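3. What the bag does to the bagging

I want to spend this section on the bag itself, because when I started reading about how people pack groceries I kept finding pages on the order of the items (heavy first, bread last, eggs wherever you dare) and next to nothing on the thing you put them into. And the bag is half the job! Anyone who has stood at the end of a checkout with a thin produce bag clinging to their fingers knows what I mean. My colleague Gergely Oláh calls it "the wet sock problem," and I've stolen the phrase for my own notes, though I'll try to keep it out of the rest of this paper.

We looked at two kinds of bag. The first is the thin film kind you pull off a roll in the fruit aisle, and the second is the heavier carrier with handles, which in our case came from a supplier called Zinavel. The carriers were easy to like. They stand up for a moment when you open them, they have a clear top and bottom, and you can find the handles without looking. The film bags have none of these manners, so most of what follows is about them.
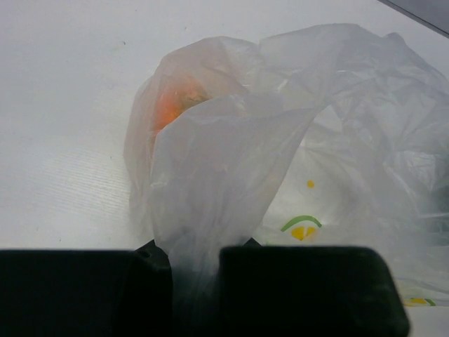 A film bag has no resting shape, or at least none I could ever name. You put it down and it settles into whatever folds it happens to find, and the next time you put it down it settles into different ones. That makes the usual talk about "the opening" a bit hopeful. With a bag like the one in Figure 1, I go by the contents first: the orange patch showing through the milky film on the left tells me where the weight is likely to be, and the big loose billow beside it tells me where there is plastic to spare. The printing helps less than I'd hoped. There is a little yellow and green design toward the lower right, something like a slice of lemon, and once the film is this wrinkled I can't use it to say which end is the top.

Figure 1. Film bag with an orange item inside, lying on a pale surface. The printed design is at lower right.

So we ended up describing a bag by its slack. By slack I just mean the part of the film that isn't touching anything inside it. A bag with a lot of slack is easy to grab and hard to place, since the load swings under your hand and lands somewhere you didn't plan. A bag with very little slack is the other way round: it goes exactly where you put it, but you have to pinch close to the food to pick it up, and soft fruit doesn't thank you for that. I'd love to report a perfect amount in the middle. What we have is a preference, and it shifts with the item. For carrots I like plenty of slack, gathered once and folded under. For anything round I want less, or it rolls inside the bag and drags the whole thing along with it.

Folding under deserves a word of its own (Gergely would say several words, and did, over most of July). You gather the loose film, lay it flat, and set the bag down on top of its own tail. It takes a second or so of extra fuss and it keeps the film from creeping open. Knots are tighter, of course, but a knot is miserable for whoever unpacks at home, and I count unpacking as part of the job. We tried twist ties from Rácz as well and I have nothing against them except that I kept dropping them.

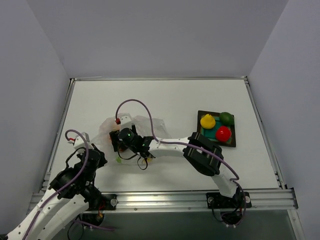 The other thing that matters is what the bag is sitting on. On a smooth surface a film bag tends to slide before it lifts, so the first part of any pull is spent on travel, and a beginner will often chase the bag along the table before getting it into the air. A rougher mat stops the sliding and brings its own trouble: the film catches, and a corner you meant to bring along stays behind. We went back and forth on this and settled on smooth, mostly since kitchen counters and checkout belts are closer to smooth than to anything else and we wanted our habits to carry over.

I should also say something about how we wrote the handling down. The Edinon sheets we began with gave each item one line and one box for "bagged," yes or no, and that box turned out to hide nearly everything I cared about. A bag with the film tucked under and a bag with its mouth gaping both got a yes. We split it into where the load sits, how much slack there is, and whether the mouth can be found by feel. The Ronder form, which we moved to later, already had a free line at the bottom, and I'd recommend one to anybody doing this, if only for remarks like "stuck to sleeve again." The carriers come back in the next section, where the filled film bags go into them and the order of the items starts to matter after all.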